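Besteck stehend lagern: Köcher, Stäbchen und Löffel auf kleinem Raum

Rundbrief Haushalt und Einrichtung, Ausgabe vom 4. Juni
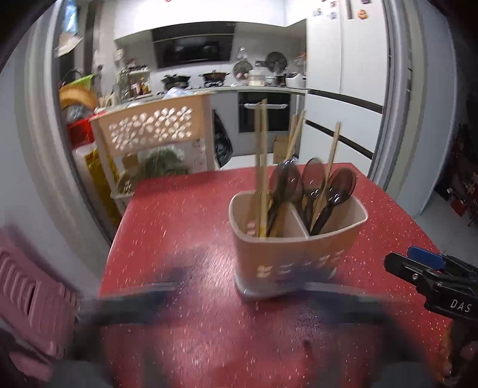

Ausgangslage

In der Januarausgabe ging es um Schubladeneinsätze. Mehrere Zuschriften wiesen darauf hin, dass in kleinen Küchen die Schublade fehlt oder anderweitig belegt ist. Der vorliegende Beitrag behandelt deshalb die stehende Lagerung im Besteckköcher, und zwar für Haushalte, die Löffel und Essstäbchen nebeneinander verwenden. Das Modell im Bild ist beige, aus Kunststoff, durch eine Mittelwand in zwei Fächer geteilt und an der Vorderseite mit einer Reihe kleiner weißer Blütenausschnitte versehen. Eingestellt sind drei dunkle, durchscheinende Löffel mit langem Stiel und vier helle Holzstäbchen.

Angaben zu Maßen beziehen sich im Folgenden auf handelsübliche Köcher allgemein und sind als Richtwerte zu verstehen.

Standfestigkeit

Ein Köcher kippt, wenn der gemeinsame Schwerpunkt von Behälter und Inhalt über die Kante der Standfläche hinauswandert. Bei leeren Kunststoffköchern ist das Eigengewicht gering, der Inhalt bestimmt also die Lage des Schwerpunkts. Stehen die Löffel mit der Laffe nach oben, liegt ein großer Teil der Masse oberhalb des Randes. Stäbchen verschärfen das Problem kaum, weil sie leicht sind; sie neigen sich aber und geraten dann in den Griffbereich der Nachbarteile.

Praktisch gilt: Die Innenhöhe sollte mindestens die halbe Länge des längsten Teils betragen. Bei Essstäbchen üblicher Länge kommt man damit auf roughly betrachtet gut zwölf Zentimeter. Wer kürzere Behälter weiterverwenden möchte, stellt die schweren Teile an die Mittelwand und die leichten nach außen.

Die Aufstellung auf einer glatten Tischplatte ist unkritisch, solange der Köcher nicht an der Kante steht. Auf Rollwagen und offenen Regalen empfiehlt sich ein Boden mit umlaufendem Rand, da beim Verschieben Querkräfte auftreten. Eine dünne Gummiunterlage erfüllt denselben Zweck, muss aber regelmäßig angehoben und getrocknet werden.

Aufteilung der Fächer

Für einen Köcher mit zwei Fächern kommen in der Praxis zwei Ordnungen in Betracht.

Ordnung nach Art: Löffel in das eine Fach, Stäbchen in das andere. Der Zugriff ist schnell, und beim Einräumen ist keine Entscheidung zu treffen. Nachteilig ist die ungleiche Belastung. Das Löffelfach wird schwer, das Stäbchenfach bleibt leicht, und die Stäbchen fallen bei geringer Füllung auseinander.

Gemischte Ordnung: Löffel und Stäbchen stehen gemeinsam in beiden Fächern. Die Last verteilt sich gleichmäßiger, und die Löffelstiele stützen die Stäbchen seitlich ab. Dafür muss beim Herausnehmen eines Stäbchenpaars unter Umständen in beide Fächer gegriffen werden. Bei kleinem Bestand fällt das nicht ins Gewicht.

Flora Gunn, die diese Rubrik betreut, hat beide Ordnungen über mehrere Wochen im eigenen Haushalt verwendet und ist bei der gemischten geblieben. Ausschlaggebend war die Trocknung: In einem dicht gepackten Löffelfach legen sich die Laffen aneinander, und zwischen den Flächen hält sich ein Wasserfilm. Ein dazwischengestelltes Stäbchen wirkt als Abstandhalter.

Ausrichtung der Teile

Löffel: Laffe nach oben. Das Wasser läuft am Stiel ab, und die Laffe liegt frei in der Raumluft. Gegen diese Ausrichtung spricht die Hygiene beim Entnehmen, wenn mehrere Personen in denselben Köcher greifen. Dann ist am Stiel unterhalb der Laffe anzufassen. Bei langen Stielen ist dort genügend Platz.

Essstäbchen: Griffende nach unten, Essende nach oben. Das Essende trocknet so schneller und steht nicht im Ablaufwasser. Umgekehrt eingestellte Stäbchen zeigen erfahrungsgemäß zuerst am schmalen Ende Verfärbungen.

Messer: gehören nicht in einen offenen Tischköcher, auch nicht mit der Klinge nach unten. Für sie bleibt der Block oder die Magnetleiste.

Kinderbesteck: bei ausreichendem Platz an den Rand eines Faches stellen. Kurze Teile verschwinden sonst zwischen den Stielen und werden beim Ausräumen übersehen.

Material

Kunststofflöffel sind leicht und leise, verkratzen aber an der Laffe. Mit Scheuerschwämmen gereinigte Stücke werden matt und nehmen Farbstoffe aus Soßen leichter an. Für die tägliche Reinigung genügen ein weiches Tuch und Spülmittel. Ob ein Löffel für die Spülmaschine geeignet ist, steht in der Regel auf der Verpackung oder auf der Rückseite des Stiels. Fehlt die Angabe, wird von Hand gespült.

Unbehandelte Holzstäbchen nehmen Wasser auf. Sie sollten nicht im Spülbecken liegen bleiben und vor dem Einstellen abgetrocknet werden. Rissige oder an der Spitze ausgefranste Stäbchen werden paarweise ausgesondert. Ein leichter Auftrag von lebensmittelgeeignetem Öl verlangsamt die Wasseraufnahme, ersetzt das Abtrocknen jedoch nicht. Wer ölt, lässt die Stäbchen über Nacht liegend einziehen und wischt den Überschuss am nächsten Morgen ab.

Beim Köcher selbst ist Kunststoff unproblematisch, sofern der Boden zugänglich bleibt. Keramik steht stabiler, ist aber schwerer zu reinigen, wenn der Innenraum eng ist. Metallköcher mit Lochung trocknen gut und sind entsprechend laut.

Durchbrochene Fronten

Dekorative Ausschnitte haben einen Nebeneffekt, der bei der Auswahl berücksichtigt werden kann. Offene Durchbrüche lassen Luft an den unteren Teil der Stiele und verkürzen die Trocknung. Zugleich lagert sich an den Kanten der Ausschnitte Kalk ab, besonders bei hartem Wasser. Eine alte Zahnbürste und verdünnte Zitronensäure reichen zur Entfernung aus. Danach ist gründlich mit klarem Wasser nachzuspülen.

Zu prüfen ist vor dem Kauf, ob es sich um tatsächliche Öffnungen oder nur um ein vertieftes Muster handelt. In Produktabbildungen lässt sich beides kaum unterscheiden. Ein vertieftes Muster bringt keinen Luftaustausch, hält aber ebenso Kalk fest.

Reinigung des Köchers

Der Köcher wird beim Abwasch gern vergessen. Am Boden sammeln sich Kalk, Spülmittelreste und feine Holzfasern. Folgender Ablauf hat sich bewährt:

Köcher vollständig leeren und die Teile auf ein trockenes Tuch legen.

Warmes Wasser mit etwas Spülmittel einfüllen und einwirken lassen. Bei durchbrochenen Wänden den ganzen Köcher in eine Schüssel stellen.

Ecken und Unterkante der Mittelwand mit einer Flaschenbürste bearbeiten. An dieser Stelle sitzt der Belag am festesten.

Ausspülen, umdrehen, auf einem Gitter abtropfen lassen.

Standfläche abwischen, bevor der Köcher zurückgestellt wird.

Einmal pro Woche ist ausreichend, wenn nur abgetrocknete Teile eingestellt werden. Dient der Köcher zugleich als Abtropfbehälter, ist der Abstand zu halbieren. Ein muffiger Geruch deutet auf stehendes Wasser hin; in diesem Fall zuerst den Ablauf am Boden kontrollieren.

Standort

Der Esstisch ist für einen Köcher in täglichem Gebrauch der naheliegende Platz, sofern er nicht neben dem Herd steht. Fettdunst schlägt sich auf den oben stehenden Laffen nieder und ist erst beim Anfassen zu bemerken. Direkte Sonne sollte bei Kunststoff vermieden werden, da manche Sorten mit der Zeit vergilben und spröde werden.

Steht ein Regalwagen neben dem Tisch, kann er den Köcher außerhalb der Mahlzeiten aufnehmen. Frisches Gemüse gehört dann auf eine andere Ebene, damit keine Erde und keine Feuchtigkeit auf das Besteck gelangen.

Bestand begrenzen

Die meisten Köcher sind überfüllt. Ein brauchbares Maß ist die Zahl der täglich benötigten Teile zuzüglich einer kleinen Reserve für den Fall, dass der Abwasch noch aussteht. Alles Übrige wird liegend und trocken aufbewahrt, etwa in einer Dose mit Deckel. Einzelne Stäbchen ohne Gegenstück lassen sich zum Umrühren oder als Pflanzenstütze weiterverwenden, sollten den Köcher aber verlassen.

Rückmeldungen

Die Leserschaft in Barnska fragt nach einer Lösung für sehr lange Kochstäbchen. Diese sind für Tischköcher zu hoch und werden besser an einer Hakenleiste oder liegend gelagert. Aus Sostow kam der Hinweis, den Boden des Köchers mit einem zugeschnittenen Stück Spültuch auszulegen. Das dämpft Geräusche, verlangt aber häufiges Wechseln und ist bei Holzstäbchen nicht zu empfehlen.

Weitere Hinweise nimmt Flora Gunn für die kommende Ausgabe entgegen. Vorgesehen ist ein Beitrag über Deckel und Vorratsdosen.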